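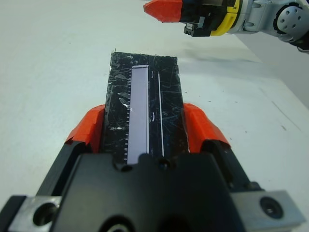

Handover numbers, finally

Posted in December by the Trestach bench blog

Search this blog Search Go

Quick one tonight because the arms are free again at 7 and I want the next batch started before then.

So. Two-arm handover of flat stuff. Lower arm holds the tile, other arm comes in from the side and takes the top end. Sounds dull, took us most of the fall. The black tile is the one I've been moaning about for weeks: glossy, scratched to bits, glare right across the markings from the wrist camera. Depth is useless on it. Pale strip down the left is the only bit the tracker really likes.

Old method (the one from the Breltport writeup) was to find all four corners, fit a rectangle, plan the second grasp from that. Fine on cardboard. On this thing the corners are chipped and the reflection moves every time the wrist does, so the fit jumps and the second arm goes for thin air. Or for the other gripper. Twice. Loud.

New method, short version:

Don't fit anything. Take the pose from the holding hand, which we know from the joints anyway, and let the wrist view correct one thing only, the slide angle of the tile between the fingers. One number per frame. Second arm aims a little past the top edge, stops, waits for the angle to settle, then closes.

That's it. I kept wanting it to be cleverer.

Ran 100 handovers with each. Same tile, same start poses, same tape on the fingers. Old way dropped or missed 30. New way, 7. I reran the failures by hand to see what they looked like and most of the 7 are the angle estimate locking onto the thin white line when it should of used the strip. They run nearly parallel, so you get a beleivable answer that's a hair off. Fixable, I think. Mask the line out, or just weight the strip more. Haven't tried either.

Caveats before somebody mails me. One tile. One table, white, very kind lighting. The Kitetti parts set has see-through pieces and I expect those to wreck everything. Also it's slower, the waiting step adds up over a whole run, and I haven't tuned the settle threshold at all, it's whatever I typed the first time.

Tape note: the orange-red stuff is wrinkling near the fingertips again. Grip seems ok but I'd like a run with fresh tape on all the fingers before I trust the small differences.

Next: 17 more start poses with the tile turned the long way round, then the Quezada logs through the same script. Code goes up once I've pulled my hardcoded paths out of it.

Ok, 7. Going.

We use cookies to remember your settings. Accept Manage choices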